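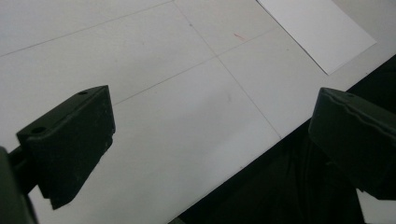 I've had the Groleson hand-held gripper on trial since the back end of last year, and I promised I'd write it up for the newsletter once I'd stopped swearing at it. So — fingers first, as they're what everyone asks me about at meetings. They're big chunky blocks in a very dark green-black plastic with a matt finish, and they do pick up scuffs and dust. I don't mind that on a tool, but if you like your kit to look box-fresh you'll be wiping them down a lot. The small round holes in the top faces are my favourite bit. I've been using them to pin on little pads cut from an old mouse mat, and it's made a huge difference with anything slippery. Opened wide on a tiled top, the jaws leave a good generous gap between them, and I had plenty of room to come down over a mug without knocking it.

For anyone who missed the talk, the idea is that you hold the thing yourself and do the job by hand, and the recordings go off to teach a robot arm the same moves. The kit comes with the gripper, a carry case, two spare fingers and a login for Nuvo, the software that sorts your recordings. You get 914 pages of manual as a download (yes, really) and I've read perhaps the first 30, which got me going well enough.

Good things! It's light, lighter than the Osman one that Deisy Ospina let me try in May, and my wrist was fine after a whole afternoon of moving teaspoons. The trigger has a nice steady pull with no sticky patch. Nuvo took 97 of my recordings in one go and didn't fall over, and it let me bin the bad ones without asking me three times whether I was sure.

Less good. The charging lead is far too short, and the socket is on the side where my palm goes, so you can't work and charge together. Thin things are a pain as well. I had several goes at getting a single sheet of paper up off a flat top and the fingers are just too blunt for it — Deisy reckons the narrow set from Bratus will fit with a bit of filing, and I'm going to have a go at that next. The firm says the battery lasts up to 14 hours. I got nowhere near, but I do leave everything switched on while I make tea.

The price is the sticking point. It's 3,000 for the full kit, and I couldn't find anyone selling the gripper without the software. If two or three of us went in together it might make sense, so do shout if you're interested. I've got to send the trial one back by 1/1/20 and I'm happy to bring it along before then if people want a play. Bring your own teaspoons.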